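Bottle Stock, Cylindrical: Reference Gallery

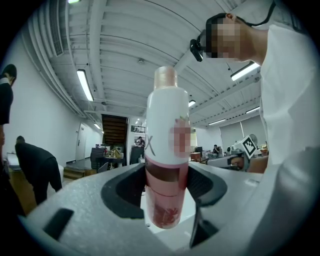 Plarbridge Packaging Records Group

The gallery covers tall cylindrical bottles with printed bands. Entries are filed by cap color, then by band color. The index stands at 929 entries as of 2022-02-12.

Entry 70. White upper half, pink band below, dark brown stripe at the join. Cap: pale pink, glossy, with a slightly metallic sheen. Band print: floral, in darker brown and red.

The logo is a large gray X, filed under letter marks – not under symbols.

Cap terms follow the Rowlands list. Band terms were revised in December by Elin Yorath. Corrections to entries go to Meirion Prydderch, with the entry number in the subject line.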